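Section 3. Bin Picking: Setting Up and Running a Trial

Holtevham Robotics Club, team manual. Revised January 2026 by Assunta Morelli.

Read this before you touch the arm. The old version of this section promised "reliable picking in minutes." I have not seen that, and neither will you. Budget an afternoon.

3.1 Before you start

1. Clamp the bin to the table. Push on it with your hand. If it shifts, clamp it again.
2. Check that the arm cables have slack at every joint. Turn the wrist slowly through its full range by jog control and watch the loops.
3. Load the Kakex profile. The Risik profile still opens by default and its floor height is wrong for this bin.
4. Set the speed limit to 2 for a first run. The menu goes to 3. Leave it there for people who have already broken something.

CAUTION: Keep hands out of the bin whenever the arm is enabled. The software stop is a request. The red button is the stop.

3.2 Placing the objects

5. Put the long object near the back of the front compartment, lying flat. We use a hairbrush, and the bristles make it a tougher grasp than the handle.
6. Put small objects in the corners. Corners are where most planners fall apart, so a trial with everything in the middle proves very little.
7. Leave the narrow rear compartment empty.
8. Jog the gripper down beside the brush and compare its position with what the screen claims.

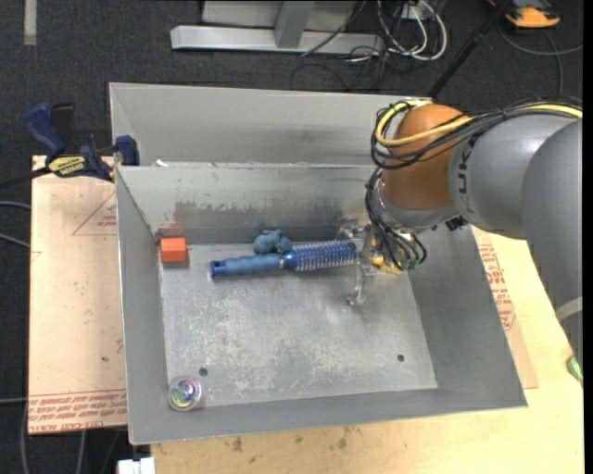
3.3 Running the trial

9. Start the log first, then the program. A run with no log doesn't count, however good it looked.
10. Let the arm finish or fail by itself. Nudging an object with a ruler is cheating, and yes, it has been done.
11. Write down each miss, including the ones you think were bad luck.

NOTE: The Macapagal simulator gave us 3000 clean picks in a row last May. The simulator has no scratched metal and no shiny plastic — treat its numbers as a check that the code runs.

12. Disable the arm before you reset the objects.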